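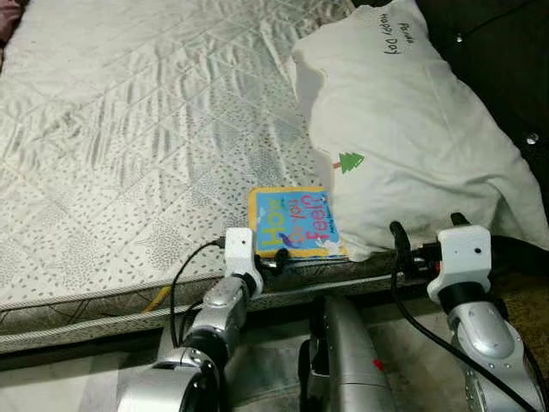 Page last changed: June

Drellside Overnight Rooms – progress report to the Trerura Fund

Period covered: second half of the grant year

Summary

The grant pays for short-stay rooms for families who have a relative in the hospital at Drellside and live too far away to go home each night. All eight rooms are now open. Six were in use at the time of the last report, and the remaining two opened in March after the wiring on the upper floor passed inspection.

Use of the rooms

We gave out 600 room nights in the period. The longest stay was 99 nights, by a family whose baby was in intensive care. Most stays are much shorter, usually under a week. Demand was highest in January and February, when we kept a waiting list. The list has been clear since the upper floor opened.

Families from Fomby and the farms north of it still make up the largest group. The bus from Fomby now stops running in the early evening, so a parent who wants to stay past supper has no way home without a car. We expect this to keep demand up through the winter.

Furnishing

Every room has a bed with a new mattress, a chair, a lamp and a lockable cupboard. The quilted mattresses were ordered in two batches, and the second batch came three weeks late. This held up the opening of the upper rooms by a few days only, as the inspection was also running behind. We have bought two sets of bedding per bed. Three would be better, and we have put the cost into next year's request.

Laundry

Laundry was the weak point in the last report. The old washer has been replaced and sheets are now done on site every morning. Towels still go out to a service in town. The price went up in April, and we are getting quotes from two other places.

Staffing

The evening desk is covered from 4 p.m. to 10 p.m. We were short one person for most of February and closed the desk early on several nights. Families who arrived late on those nights were let in by hospital security – this worked, but it is not something we want to depend on. The post has been filled.

Spending

Spending is in line with the budget except for heating, which ran over. The boiler was serviced in the fall and the engineer thinks it has two winters left. Savings on paint and flooring have covered the difference so far.

Changes to the plan

The shared kitchen on the upper floor has been put off. The water supply to that side of the building comes off the old Ha line, and the pressure is too low for a second sink. Families upstairs use the ground floor kitchen for now. We would like to carry the kitchen money over and ask for your agreement in writing.

Next period

Get the Ha line surveyed. Settle the towel contract. Put blackout blinds in the street-side rooms, which several night-shift parents have asked for. Send out the guest survey again, with the questions about meals shortened.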